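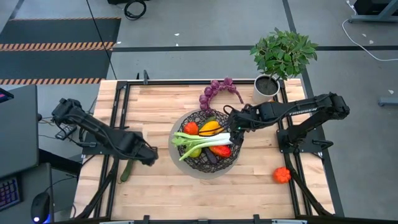

Leek on top, the rest underneath: imitation vegetables and fruit in an open wire basket.

Print this article | E-mail to a friend

The centrepiece that never wilts

Bernice Yakubu stopped buying fresh vegetables for display in September, after throwing out a third bowl of soft peppers in one month. She styles kitchens for Gallier, a small furniture maker, and a table left bare looks unfinished to buyers. Her answer was a wire basket and a box of imitation produce.

The basket matters more than people think. A solid bowl hides everything but the top layer, so you need a lot of stock to fill it and most of it goes unseen. An open weave shows what is low down as well. Yakubu likes an irregular mesh in a dark colour, which stands out against a pale tabletop and doesn't look too neat.

Under it she puts a round grey mat, wider than the basket. It keeps the wire off the timber and gives the basket a place to sit when it has been moved and has to go back.

She starts with everything out on the table. Round things go to one side and long things to the other, with the largest piece kept well away until last. Colours get sorted as she goes. Two oranges together look like one lump from across the room, so a green or a purple goes between them.

Some things never go in. A string of onions or garlic can lie on the wood behind the basket, and a ribbed pumpkin is better left alone near the edge. A potted plant at one corner adds some height, and it should be a real one if you can remember to water it.

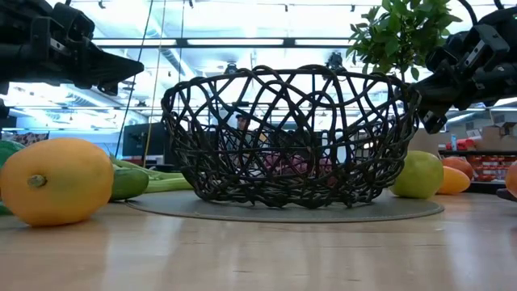 Filling the basket

Put the heavy colours in first. Eggplant and cucumber go low, where they show through the gaps as dark shapes. Lay them on a slant, or flat if the basket is shallow.

Next come the bright pieces. Red and yellow want to be near the rim, and one of them can stand a bit above it. Turn any seams or labels to the inside.

Leeks go last. They can be laid straight across the top, leaves to one side, or stood at one end so the stalks lean out. Yakubu changes between the two depending on the room. Across the top suits a table people walk around. Leaning suits a sideboard, where there is a wall behind and only one side to look at.

Plush pieces are softer to handle than hard plastic and make no noise going in, which is useful in a showroom. They do collect dust. She takes hers outside and shakes them, then goes over the folds with a dry brush. The wire gets a wipe with a damp cloth and is dried before anything goes back.

She does not fill the basket right up. A few gaps let the weave show, and anything left over can stay on the table beside it. 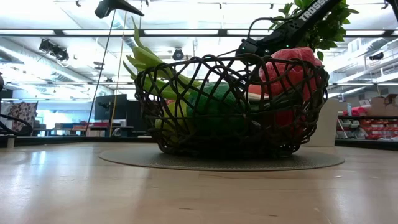
Kedir Tefera would sooner use the real thing. He keeps a basket going at home in Brallbridge and says the trick is to eat from it, so that nothing sits long enough to spoil. Onions, garlic and pumpkin will last for weeks on a cool bench, he says, and the peppers can go in on the day company is coming.

Yakubu has no quarrel with that for a home kitchen. Her tables may stand for a whole season, and she wants to find them in the morning as she left them.

Search this site Enter keyword Go

Contact us | Copyright Hinda Magazine | Back to top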